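Welcome, and thanks for reading this before writing to us! These are the questions that come up most often from people who are about to start recording demonstrations for the Rultik tabletop set, plus a few from people who have been at it a while. Kidus Zeleke keeps the page up to date, so if an answer seems to have changed since you last looked, it probably has.

## What am I being asked to record?

Short simulated runs in which you steer the arm through one small household job from start to finish. The job most people begin with is the fruit basket: the orange goes in the basket, and everything else on the table stays where it is. The cans and the bowl are there to give the model something to ignore, and they get shuffled between runs, so please don't worry if your table looks different from your neighbor's. 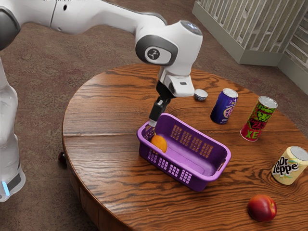 *Fruit basket task: the gripper at the corner of the basket, with the orange inside.*

## How many runs do we have so far?

For the fruit basket we have 1517 saved runs, of which 708 have been checked by a second person. We'd love to close that gap, so if you have a quiet half hour and would sooner watch than drive, reviewing is every bit as welcome as recording.

## I bumped the basket on the way. Do I throw the run away?

Please keep it! A nudge that you recover from is useful (the model has to learn what to do after a nudge, too, and it can't learn that from perfect runs alone). Mark it "recovered" in the notes box and carry on. Do throw it away if the orange leaves the table or if you had to reset halfway through.

## Is there a time limit?

Runs stop by themselves at 600 steps. That's plenty for one piece of fruit, even if you drive as slowly as I do. If you keep hitting the limit, try lining up the wrist before you lower it.

## Why save close views of the fruit as well?

The wide view tells you where things are on the table, but it's a poor judge of where the orange has come to rest between the basket walls. Reviewers open the close view last, and it settles most arguments.
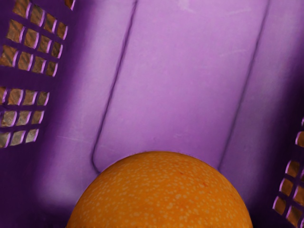 **Hurkent Demonstration Data Team** | Fruit basket task, reviewer questions

## What counts as a finished run?

The orange should be on the floor of the basket with the fingers clear of it. Let the recording go on for a moment after you open the gripper, so the reviewer can tell that the fruit has stopped rolling.

## Where do my files go?

Into the Fotlow folder, under your own initials. Uploads are grouped in batches of 13, and a short batch will sit there waiting until you fill it or press "send anyway," so do press it before you go home.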